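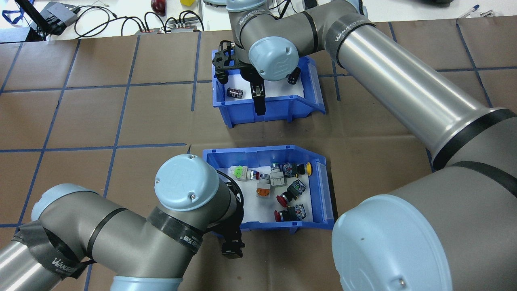
## 3.2 Sorting mixed electrical parts into lined bins

**Figure 1.** Work surface with blue tape grid and two open-fronted bins. The lower bin holds push buttons and switch modules; the upper bin holds black cylindrical components, one of them a capacitor with a silver band.

The parts used in the study came from the returns shelf of a repair supplier, Virkodura, and had been stored mixed. Sorting followed the two-class rule set out by Tindall and Phuthong in the earlier Stinen report: operator controls (buttons, selectors, switch modules) in one bin, and cylindrical parts in the other. Parts that fitted neither class were set aside under the label "residual" and are treated in Section 3.4.

Both bins are the same style, with a sloped front lip, and both are lined with a white sheet (Figure 1). The liner was adopted after the July pilot, in which dark parts on a bare blue floor were missed at the end-of-batch check. It also shows up loose screws and broken clips, which were logged separately. Liners were replaced after every 36 parts or when visibly marked.

The tape grid served as a placement reference. Bin positions were recorded by square at the start of each batch and checked again at the end – a shift of more than half a square caused the batch to be repeated. Of 200 batches, 11 were repeated on this ground.

Parts were placed singly and were not stacked. No fixed orientation was required within a bin. Kyriakidis argued for standing all cylindrical parts on end to save floor area, but in the pilot they tipped whenever the bin was moved, and the rule was dropped. Buttons were likewise left as they came to rest, on the grounds that the later inspection step turns each one by hand in any case.

### 3.2.1 Labelled modules

Small box-shaped modules with a printed label were handled under a separate rule. The label was used for identification only where the type number could be read in full at the inspection bench. Where it could not, the module was classed by body shape and by the colour of its terminals or trim, and the entry was marked "inferred" in the parts log. Mavromatis and Kontogiannis reviewed the inferred entries each Thursday against the Gkikas parts list. Label colour alone was never accepted, as suppliers reuse the same colours across unrelated product lines.

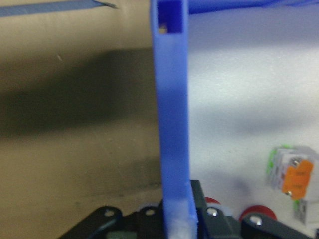

**What happens to a module if the two reviewers disagree on its class?**

It goes to the residual tray and is left out of the class totals. The log keeps both readings, so the entry can be reopened if a matching part with a legible label arrives in a later batch.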